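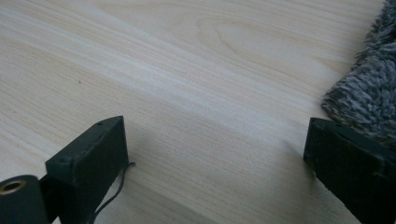

Omov hand-held gripper: long-term review, with a fault to report

Review by Poppy Bloxham

I bought the Omov hand-held gripper to record pick-and-place moves for the small arm on our packing bench. You hold it, squeeze the trigger, pick something up and put it down. The software logs how far apart the fingers were at each moment, and the arm copies it later with the same pair of fingers fitted. When it works it is quick and easy to teach with. Mine worked well until September, when it began giving wrong readings without any warning.

What you get

The tool comes ready built, with two boxy dark fingers, a carry case, a charger and a bag of spare screws. The fingers have small round holes in them for fixing pads. There is some brass in the moving parts too, and one of the brass-lined holes shows at the bottom left in both of my photos. I had no trouble with any of that. The joints are as tight now as when I bought it.

The finish is less good. The dark surface marks easily, and both fingers have picked up scuffs along the edges. It makes no difference to the grip, but anyone hoping to sell theirs on should know.

Setting up took me most of a morning. The printed guide covers the charger and the trigger and then sends you to the Plikotmont software for the rest. Plikotmont asks you to close the fingers fully, press a key, open them fully and press it again. After that it trusts those two points until you tell it otherwise.

What went wrong

The counter in the software stood at 1314 recorded moves when the arm first crushed a box. The recording looked normal. I played it back on the arm and the fingers closed too far, bent in the sides of the box and kept pressing until the arm tripped its own force limit. I put it down to a soft box and tried another. The same thing happened.

I then opened the fingers of the hand-held tool as wide as they go and looked at the figure on the screen. It was 4 mm less than it should have been. With the fingers shut it read below zero. The software showed no error and the status light stayed green.

Restarting put it right for a while. It then drifted again, usually after I had put the tool down on the bench and picked it up. That was what led me to the wiring. The leads on this gripper are thin, and there is nothing to hold them clear of whatever the tool is resting on. In the first photo the black cable from the left finger has a small kink where it meets the table. When I moved the leads about by hand with the fingers held still, the reading jumped.

I can't say for certain that the wiring is the whole cause. Hedlund, the shop I bought it from, think a connector inside the handle is being tugged when the lead gets pressed. They have not opened mine up yet, so that is their opinion and no more.

Why it matters

A gripper that stops working is a nuisance. One that carries on with a wrong figure is a safety matter, because the arm will act on it. My arm has a low force limit and a guard across the front. The worst I had was spoiled boxes and one cracked plastic tub. On a stronger machine, or with somebody's hand near the bench, it could be a good deal worse.

The software should compare the reading with the known travel of the fingers. They can't physically go past closed, so a figure below zero ought to stop the recording straight away. It doesn't, and I count that as the bigger fault of the two.

What I do now

Open and close the fingers fully before every batch, and check both figures on the screen.

Repeat the check after putting the tool down.

Look along both leads for kinks or loose loops before picking it up.

Play back the first recording of a batch at slow speed, with nothing in reach that you mind losing and your hand on the stop button.

Delete the whole batch if the last check doesn't match the first.

I do the checks with the fingers wide open on a bare piece of tabletop. Mine is pale wood, which makes the ends of the fingers easy to see, and I keep the space between them clear. 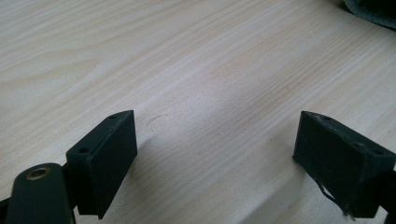
Can I keep using the gripper if the reading has drifted?

Stop recording and do the open and close check again. If the figures are still wrong after a restart, leave the tool off the job until it has been repaired, and don't play back anything recorded since the last good check.

Going back through the old recordings

This was the part that cost me the most time. I had carried on recording for a while before I tracked the fault down, and the counter had reached 2078 by then. Plikotmont has no way of marking recordings as doubtful, so I had to go through the later ones and compare the starting width on each. I threw out over 40 that were plainly wrong and set aside a larger batch that I didn't trust.

A plain text note against each recording would have saved a day of this. I have asked for one.

Support

Omov answered my first message the next morning and asked for the log file. The second reply took longer and suggested restarting, which I had already told them I had done. Hedlund were more use. They offered a replacement handle under the guarantee and told me to keep the old leads from being pressed in the meantime.

I have also tried a set of stick-on cable clips from Pretier. They are cheap and they hold, but they get in the way when you reach into a deep box. I took them off again after an afternoon.

Would I buy it again?

For teaching light jobs to a small, guarded arm, I probably would, once the new handle has been fitted and has stayed accurate for a few months. The fingers grip well, the trigger is comfortable and the recordings are good when the width is right. I would not use it with anything powerful until the software checks its own readings.

Good points: comfortable to hold, solid joints, quick to record with.

Bad points: exposed thin leads, surface marks easily, thin printed guide, no warning when the finger reading drifts.

Two stars out of five for now. I will change the score if the replacement handle cures it.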